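Nidito
Tools for recording, checking and replaying hand-held gripper demonstrations

Nidito is the software we use to turn demonstrations made by people into training data for manipulation policies. It takes the raw recordings, finds the pose of each hand-held gripper from the marker cube on it, puts all streams on one clock, and writes episodes that a trainer can read. The package was started by Celina Czerwiński and is now maintained by her and Evangelia Tsakiris.

This file covers the code and the small data release that comes with it, called Hudgate. If you only want the data, go to "Hudgate release".

Status

The recording and alignment parts are stable. The replay part works on our own arms and has not been tested by other people very much. The file format did not change since the last minor version, and we hope to keep it so.

Installation

You need Python 3.10 or newer and a Linux machine. Recording on other systems is possible but the clock synchronization is worse there, and we do not fix bugs for it.

pip install nidito
nidito check

The second command looks for connected devices and prints a table. A device with the word STALE in the last column is seen by the system but sends no new messages. In most cases you have to unplug it and wait a few seconds before plugging it in again.

Recording a session

1. Start the clock server on the recording machine: nidito clock start
2. Load the cube calibration for both grippers. Left and right have different marker numbers. If you exchange them, the tracker will not complain, but the two trajectories will be mirrored in the output.
3. Close both grippers fully and open them fully, two times. The program takes the opening range from this movement.
4. Run nidito record --task NAME and begin when you hear the tone.
5. Stop with Ctrl+C. Please do not close the terminal window, the last chunk is then lost.

Marker tracking

Each gripper carries a cube with square markers on its faces. The tracker detects all faces it can find in the head view and solves for one pose per cube, not one pose per face. When only one face is visible the result can flip between two solutions. We keep the solution that is nearer to the previous pose, and we write a flag into the episode so you can remove these parts later.

The default limit for reprojection error is good for a person standing and working at waist height. For work close to the floor you may want to raise it a little — the cubes are small in the image there and the corners are not so sharp.

Hudgate release

Hudgate contains 1590 episodes. It is a cleaned part of a bigger set of 2000, where the other episodes were taken out for lost tracking, broken timestamps or a wrong task name. Every episode has:

- head view video
- pose of the left and right gripper, in the frame of the first head pose
- opening of each gripper, between 0 and 1
- validity flags for each time step
- task name and a short text instruction

There are 16 tasks, all of them with two hands. The split file puts whole sessions in either train or test, so please use it and do not make a random split over episodes. Two episodes from the same session are very similar and your test numbers will look too good.

Faces of bystanders are blurred. The blur was done automatically and then looked through by hand. If you find a face that we missed, write to us with the episode number and we will replace the file.

Replay

nidito replay sends a recorded episode to a pair of arms through the Ashby controller interface. Use the flag --dry first. It solves the inverse kinematics for the full episode and reports every step where a joint limit or a speed limit is broken. Without this check the controller stops in the middle of the motion, and you have to bring the arms home by hand.

The code does not check for collision between the two arms. Keep the emergency stop in reach.

Known problems

- The tracker loses a cube when the forearm covers it. Gaps up to 200 ms are filled by interpolation, longer ones are marked invalid.
- Long cables can pull on the gripper near the end of the reach. The pose is still correct, but the motion looks less smooth.
- Two grippers crossing in front of the body, seen from the head camera, are sometimes given the wrong side for a few time steps.
- Start pose: both grippers in front at waist height, with the marker cubes in view of the head camera.

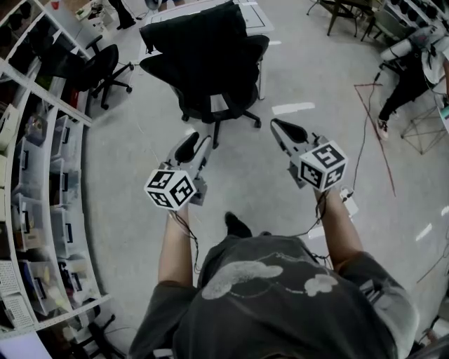
License and contact

The code is under the MIT license and the Hudgate data is under CC BY 4.0. Bug reports go to the issue tracker. For questions about the data, write to Evangelia Tsakiris at the Stellholm lab, and please give the version number that nidito --version prints.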